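Week 6 notes: Email lists and who should be on them

Okay, settle in. Last week we got through brand voice (mostly) and I promised we'd do email this week, so that's what these notes cover. They're the long version of what I say in class, so if you missed the lecture because of the buses, you'll be fine with this plus the reading.

I want to start with Petridis, the flooring shop I used to do the newsletter for. When I got there they had 2000 addresses and they were very proud of them. The owner would bring the number up at lunch. But when I looked at who was opening anything, it was the same 200 people every month, and a fair few of those were suppliers! Everybody else had given an address at a home show years earlier to win a barbecue and hadn't thought about floors since.

So my first question about any list is how people got onto it. I'd ask that well before I asked how long it was. Write that in the margin, because it comes back in the assignment.

There are a few usual ways onto a list. Someone buys something and ticks the box. Someone wants a thing you're giving away (a guide, a discount code, a barbecue) and the address is the price. Someone reads you already and wants more of it. That last group is small and lovely, and you should treat them like neighbours. The giveaway group is big and will ignore you, and if you keep mailing them anyway the mailbox providers may start to notice, and then your lovely neighbours can stop getting your emails as well. We'll do delivery properly in week 8, but keep it in the back of your mind.
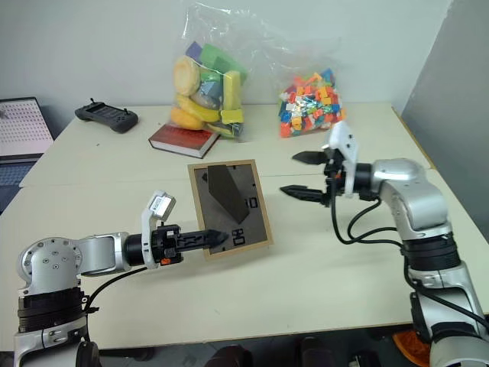
How often should a small business email its list?

As often as it has something worth saying, and on a rhythm people can get used to. For most of the shops we look at in this course, once or twice a month is plenty. If you've been quiet for a long stretch, come back with one friendly message before you start selling again.

I know some of you work places where the boss wants a weekly email no matter what. My advice is to keep a running file of small things: a customer's question, a new colour that came in, a mistake you fixed. When the day comes around you've got something in the drawer. My own file from the flooring years is mostly questions about stairs.

Now, cleaning the list. People hate doing this and I get it, you're throwing away names you worked for. The method we'll use in class goes like this. Pull out everyone who hasn't opened or clicked in 90 days. Don't delete them yet! Send them one short, plain email asking if they'd still like to hear from you, with a link to stay on. Wait a bit. Whoever doesn't click comes off the regular list.

A word of caution about opens, though. Some mail programs load everything automatically, so an "open" can be recorded when the person never looked at the thing. Clicks and replies tell you more. Zlatko Dumitrescu, who taught this course before me, used to count nothing but replies, and his class lists were tiny and very chatty. I don't go that far, but I think about it whenever somebody shows me a lovely big open rate.

Then there's splitting the list up, which the textbook calls segmentation. Start with two groups and see if you can write a different email to each. If you can't think of anything different to say, you don't need two groups. Jokero, the garden centre in our case pack, had 19 of them when their file was put together, with names like "Spring Maybe" and "Cestotthorpe Old". Nobody on staff could tell me what half of them meant, and every email went to all of them anyway.

For the assignment, use the Plekholm case (it's the bakery, starts after the garden centre in the pack). I'd like you to:

Say how each group of people got onto the list.
Pick who you'd keep and who you'd send the stay-or-go email to.
Write that email, in under 90 words, in the bakery's voice.
Pick a rhythm for the newsletter and defend it in a paragraph.

Hand it in on paper at the start of the next class, please, my inbox is a disgrace. Reading is chapter seven, and you can skip the bit on rented lists. If the Plekholm spreadsheet won't open, come and see me before class, I've got printed copies.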